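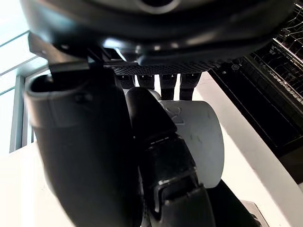

Re: [plant-list] Hydraulic oil for the Porik loader

On 8 December 2022, Gizella Pálfi wrote:
> Does anyone know if the Porik takes 46 or 68 grade? The plate on
> mine has worn smooth and the dealer wants 60 quid for a manual.

Hi Gizella,

Mine's been on 46 for years and it's never grumbled, even in June when we had it shifting hardcore all day. I change the filter every 100 hours (bit keen, I know!) and the oil when it starts looking like gravy. Don't pay for the manual - I've got a spare in the shed and you're welcome to it, just send me your address.

What's yours got on the clock? Mine's just gone past 3,544.

Cheers,
Dave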